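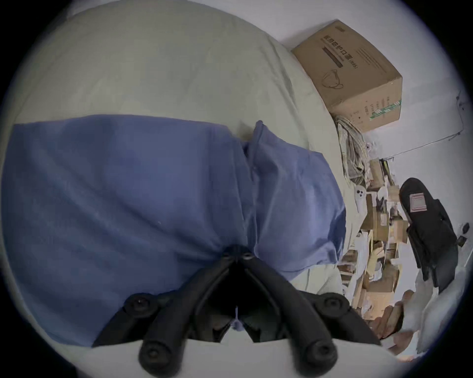
Skanby hand-held gripper over blue cloth, bed-height work.

About Clorkier

Clorkier builds and services the Skanby, a hand-held two-finger gripper with a wide-angle camera, and sells it as a kit together with the Cikorgate recording software. Customers use the kit to record manual tasks, mostly with soft goods, and then use the recordings to train robot arms. We also take on recording work under contract for customers who want the data and have no wish to run the equipment.

The company has 13 employees. Design, assembly, calibration and repair are done in one building on Greco Street. Recording is done wherever the task is found, which in most contracts means furnished rooms, stockrooms and laundries.

What we make

The Skanby kit has three parts: the gripper, the camera mount with its lens, and the charging base. A single-gripper kit and a two-gripper kit are offered. The two-gripper kit adds a second gripper and a sync cable, and is the one to order for folding, bagging or any other task where one hand holds and the other moves.

The fingers are black and curved, and open in a wide V. They are held by screws that a customer can reach with the hex key in the lid of the case. Fingers are treated as a wear part. We sell them in pairs only, as mixing an old finger with a new one shifts the closing point and the width reading with it.

Finger opening is recorded along with the video. The operator squeezes a trigger, the fingers close, and the width is written to the file at the same rate as the camera images. There is no motor in the hand-held version. The force on the cloth is whatever the operator applies, and it is not measured. Customers who need a force signal should talk to us before ordering, because the current housing has no room for a load cell and we do not modify housings on request.

The lens is a fisheye. It gives a round image with dark corners and strong bending of straight lines toward the rim. A calibration file for the individual lens ships with each unit and is tied to the serial number. If a lens is removed or refitted in the field, that file is no longer valid and the unit has to come back to us or be recalibrated with the printed board in the kit.

Cikorgate

Cikorgate is the program that takes recordings off the gripper, checks them and writes them out. It runs on an ordinary desktop computer. It checks each recording for dropped images, gaps in the width signal, and loss of camera tracking. A recording that fails any of the three is moved to a separate folder and is never deleted by the program.

The loss-of-tracking check causes most of the support mail we receive. Tracking depends on fixed detail in the background. When the camera is brought close to a blank wall or a plain sheet, the detail goes away and the position estimate starts to drift. Cikorgate flags the stretch and reports its length. The usual cure is to start each recording with a slow sweep of the room before reaching for the object. Rooms with shelves, boxes, furniture and printed labels track well. Bare rooms track poorly, and customers who have cleared a room for recording are often told by our support desk to put things back.

Export is to the common open formats. The raw video is always kept beside the export. We ask customers to keep it too, as several past fixes to the position estimate could be applied to old recordings only where the raw video still existed.

Why soft goods

The company started with rigid parts. The first gripper was built for picking molded caps out of bins, and it did that adequately, as did a number of cheaper products. The change to textiles came when a laundry operator asked for recordings of towels being picked from a pile. The fingers we had at the time were flat and short. They slid over the cloth or took hold of two layers at once.

The present finger shape came out of that contract. Cloth is a poor fit for most ordinary methods of planning a grasp. It has no fixed shape, its edge is frequently hidden under another fold, and the act of lifting changes what the camera sees. A person deals with this by pinching at a ridge, lifting a little, and adjusting. We wanted a tool that would let a person go on doing that while the motion was recorded in a form that an arm with the same fingers could repeat.
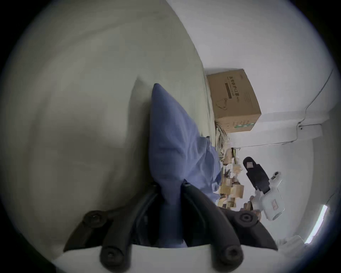

A lifted cloth tends to hang or bunch in ways that block the camera, and an operator has to learn how much of this can be tolerated. Our rule in contract work is that at least one fingertip should be in view at the start of every grasp. After the grasp, the cloth may cover the fingertips, and the width signal is relied on instead. Recordings where the cloth covers the lens for a long stretch are repeated.

Contract recording

A contract starts with a task sheet. The customer lists the items, the surfaces, the start condition and the end condition. We return the sheet with questions. Typical ones are whether the item should start flat or crumpled, whether both hands are allowed, and what counts as finished. A sheet that says only "fold the shirt" will be sent back.

The smallest batch we accept is 50 recordings of a single task. It is suitable for judging the image quality and the file layout, and for very little else. A standard batch is 1,000 recordings, spread over several rooms and several operators. The largest batch delivered so far was 1,698 recordings of a single garment task, for a customer that had ordered a standard batch and extended it twice.

Operators are trained for two days before they record for a customer. The first day covers the trigger, the sweep and moving at a steady speed. New operators nearly always move too fast, and blur in the images is the result. The second day is spent on the customer's own task. Operators are paid by the hour. Payment per recording was tried early on and gave us a large number of short, hurried files that had to be thrown out.

Rooms are recorded as they are. We keep the lighting and the contents unchanged within a session and note both on the session log. Operators check for personal papers and faces before starting, and anything missed is blurred at the checking stage.

Limits of the product

Buyers should know the following before they order.

The Skanby is not sealed. It can be used on damp cloth, but it should be kept out of standing water and away from bleach. The trigger spring loses tension with heavy use and should be replaced when the fingers stop returning to full opening on their own. Thin, slippery linings are difficult to hold with the standard fingers. A softer pad set is sold separately and helps to some degree, though it picks up lint and needs frequent wiping.

Matching fingers for robot arms are available for three flange patterns. For other arms, we supply the drawing and the customer makes the adapter plate. We do not sell arms, and we do not train models for customers. Questions on training are answered as far as they concern the file format, the calibration or the timing of the signals.

Service and repair

Repairs are handled by the same people who assemble new units. Pierina Farina heads the service bench and is the contact for calibration questions, including the ones that come with a lens file attached and no serial number. Please include the serial number.

Annual calibration is recommended and is optional. Units used every day drift sooner, mainly at the lens seat. Each March the bench closes for one week for inspection of the calibration rig, and units received in that week wait until it reopens. Loan units can be reserved ahead of the closure.

Spare parts are kept for every version of the gripper sold to date. The first version, with the flat fingers, is still repaired, but it cannot be fitted with the curved ones as the pivot spacing is different.

Visits

Visits to Greco Street are by appointment. A visit usually takes half a day and includes time with a gripper on the visitor's own items. Bring several of each item, in the condition in which they would normally be handled. Pressed and boxed samples tell us little about how a used one will behave.

Page last revised Thursday, November 14, 2024.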